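An afternoon at the Clodcombe open day, with Sidra Farooqui

9/11/18

I had been meaning to get over to Clodcombe since February, when a neighbour told me that the old seed warehouse behind the station had been taken over by people who work with robots. One thing and another got in the way, as it does, and so it was their open day that finally got me through the door, with a cup of tea in one hand and a paper plate of shortbread in the other, and Sidra Farooqui kindly offering to hold one of them while I found my notebook.

Sidra runs the workshop at Vevulano, and she has been there from the start. She is a cheerful, quick talker with a habit of walking off in the middle of her own sentences, so a good deal of our conversation took place with me trotting along behind her.

"We started with 3 of us and a kettle," she told me. "The kettle came from my mum. We had the one arm on loan from Clotis, and we were so frightened of breaking it that for the first fortnight we hardly switched it on. Hamish used to put a sheet over it at night, like a parrot."

Hamish Forsyth, who was within earshot, did not deny this. He was giving the demonstrations that day, and had drawn quite a crowd around his bench, including two small boys who had clearly decided to stay until they were carried out. I asked Sidra what she thought people expected when they came to see a robot.

"Oh, they want it to wave!" she said. "Everybody wants it to wave. And it can, if you like, but what we spend our days on is much plainer than that. It's picking a thing up and putting it down where you meant to. You'd be amazed how long a person can spend on that and still go home happy."

The putting down, she explained, is where the tape comes in. They mark out their benches in squares, and each square is a place the arm can be asked to go to. I said it reminded me of hopscotch, and she laughed and said that Liis Kalniņš, who does most of the taping, would be delighted, as she had been calling it noughts and crosses for months and nobody had taken it up. 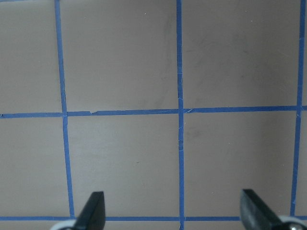

"I did want to paint the lines on," Sidra went on, "and I lost that argument. Liis said you always want to move them in the end, and she was quite right, we've moved them more times than I'd care to admit. Blue tape is cheap, it peels off, and if it gets a bit tatty you put down another strip. I've got a drawer full of it. My husband thinks I'm decorating."

I wondered whether she had come to all this through engineering, and she shook her head. She trained as a upholsterer's pattern cutter and spent years at Raudsepp, the furniture people, before an evening class took her off in another direction altogether. She still thinks like a cutter, she says. "You look at a flat bit of something and you see where everything's going to go. It's the same job to me. Alžběta laughs when I say so, but then Alžběta did it the proper way round, with the degree."

By this time Hamish had let the older of the two boys choose which square the arm should visit next, and there was a great deal of shouting about it. Sidra watched them with real pleasure. She would like to hold an open day twice a year if the others will agree to it, and to have the local schools in as well. Around 65 people had signed the visitors' book by the time I did, and she read several of the comments out to me, including one that said only "More biscuits".

What would she like them all to go home with? She thought about that for longer than anything else I had asked.

"I'd like them to have stood near one," she said. "Close enough to see it's got scuffs on it, and that there's somebody next to it who's had their lunch there. My dad came this morning. He's been worried about robots ever since I took the job, and he ended up telling Hamish he ought to get a better chair."

I finished my tea, bought a raffle ticket from Deok-su Song at the door (number 2074, no luck so far) and walked back to the station in the drizzle. The next open day hasn't been fixed yet, but Sidra says there will be a notice in the warehouse window as soon as it is, and that visitors are welcome to bring their own shortbread.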